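Narnora

A word list and tagged text collection for packaging and craft material terms in English, with spelling variants and plain definitions. Maintained by Elsa Dalen and Shivam Lodhi. Current release: 2 August 2018.

The list covers names for sheet, block and film materials as they appear in store listings, repair notes and hobby instructions.

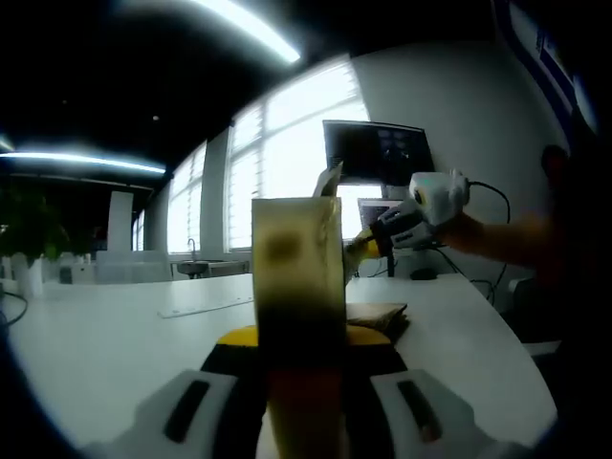
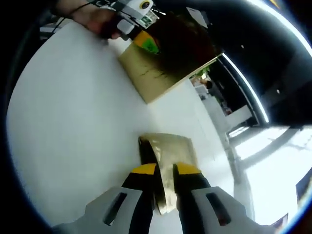
Materials on a white tabletop: a translucent block (first) and gold-colored foil (second).

Contents

terms.tsv: one headword per line, 3,000 headwords
variants.tsv: spelling and hyphenation variants, keyed by headword ID
passages.txt: short passages, one per line, UTF-8
tags.tsv: term positions in passages.txt, as start and end character offsets
CHANGES: release notes

Format

All TSV files use a single tab as the separator and have a header row. Quotation marks are literal and carry no special meaning. Offsets in tags.tsv count Unicode code points, start at zero, and exclude the end position. Line endings are LF. Files edited on Windows should be converted before running the checker.

Headword IDs are stable between releases. A removed headword leaves a gap, and its ID is not used again.

Sources

Passages were written for the project or taken from the Stotine newsletter with permission. Each passage is at most 80 words long. Product names were replaced with the token PRODUCT. Personal names were removed by hand.

Tagging

Cinzia Carbone and Faith Laizer tagged every passage separately. Disagreements were settled by Nélida Maldonado. The guidelines define 17 material classes. "Foil" and "film" are separate classes; "leaf" is tagged as foil only when the passage names a metal or a metallic color. Compound terms are tagged at their longest span, so "foil-backed paper" is one term.

Known problems

Adhesives are thinly covered. British spellings are present in variants.tsv but rare in the passages. Trade terms for foam differ by region and the definitions follow US usage. In 5 passages the tags overlap, which the checker reports as a warning. These will be fixed in the next release.

Checking a copy

Run check.py from the top directory. It requires Python 3.5 or later and no other packages. Exit status is 0 if all offsets match, 1 otherwise. Warnings do not change the exit status.

License

Text and tags: CC BY 4.0. The checker script: MIT.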